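The Supper Club That Outlived Its College

By Seija Seppälä
2025-05-21

When I came to Clamstead as an exchange student, I had never heard the word "society" used for a group of ten people who eat soup together. In my country a student society has a bank account and a registered address. At Clamstead it could be ten people, a song and a key to a room above a bakery.

The group is called the Brullumier. Its members say the name with the weight on the last part, and they correct you kindly if you do it wrong. I did it wrong for a whole semester.

The oldest paper they own is a supper bill. It has no year on it, only the month of August, and it lists soup, bread, candles and "one broken chair." Under the bill are the signatures of the first members. Two of them are impossible to read. Korkor Aryee, who looks after the papers today, believes that the bill is older than the college library. Other members think it is younger, and they have been arguing about this in a friendly way for as long as I know them.

A small college with many doors

Clamstead College was never large. In its last full year it had 549 students, and most of them belonged to something. There was the Tulitz, which was for debate and had the better furniture. There was a choir, a rowing club without a river, and a group that met to read one very long novel and then started it again from the first page.

The Tulitz and the Brullumier were rivals, but the rivalry was mostly about food. The Tulitz gave a formal dinner in spring with printed menus. The Brullumier answered with a soup supper on the same night, and sent a bowl across the courtyard to the Tulitz president. By custom the president had to finish it standing up. Yichen Yuan was president of the Tulitz for one year, and he still remembers his bowl.

"It was beet," he told me. "I was wearing a white shirt. I think they knew it."

New members were not elected. A card was pushed under the door of the student's room, with a time on it and nothing else. If the student came, he or she was a member. If the student did not come, no second card was sent, and no one spoke of it. Zihan Liao received his card in his first winter and almost threw it away with the advertisements. He went because he was hungry.

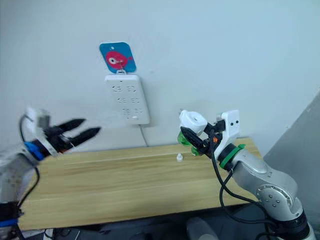
After the college closed

The college joined with a bigger one in another town, and the buildings were sold. Most of the clubs ended on that day. The choir sang a last concert, and the Tulitz gave its furniture to a school. The Brullumier had very little to give away, and maybe this is why it could continue.

Xuelian Zheng was one of the last students to be invited before the closing. She wrote a letter to every former member whose address she could find. She asked them one question: do you want to keep having supper? Enough of them said yes. The first supper outside the college took place in her own kitchen, which was too small, and people ate on the stairs.

Since then the group has met in many places. For some years it was the back room of a restaurant called Qin, where the owner let them bring their own soup pot if they bought the dumplings. When Qin moved to a smaller place they rented rooms, and sometimes they still do. The song has survived every move. It has four verses, and most people know two.

I asked Zihan Liao if it is still a college society when there is no college. He thought about it for quite a long time.

"My grandmother's village is under a lake now," he said. "She still says she is from there."

The guest book

The treasure of the society is its guest book. It is a thick book with a green cloth cover, and everyone who comes to a supper must sign it, also the guests. Korkor Aryee has copied all the names into a list, and there are 1113 of them. Some people signed many times over the years, and she has counted them only once.

The book is also full of small complaints. "Too much pepper." "Song too fast." "Where is the good ladle?" The good ladle is mentioned on many pages and seems to have been lost more than once. One guest wrote a full recipe for rye bread, which I have tried at home. It needs more salt than he says.

Students from the new college have started to ask if they can join. The members are not sure what to answer. The old rule about the card under the door is difficult to follow when you do not know anyone's door. Xuelian Zheng would like to send the cards by mail. Korkor Aryee finds this too easy, and wants them delivered by hand.

For the next supper they have agreed to try both ways. The soup will be leek.
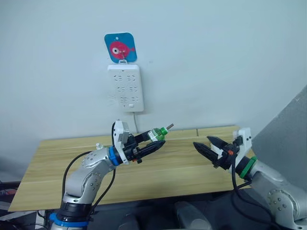 A wall with a pink fish on a small blue card, and a power strip beneath it.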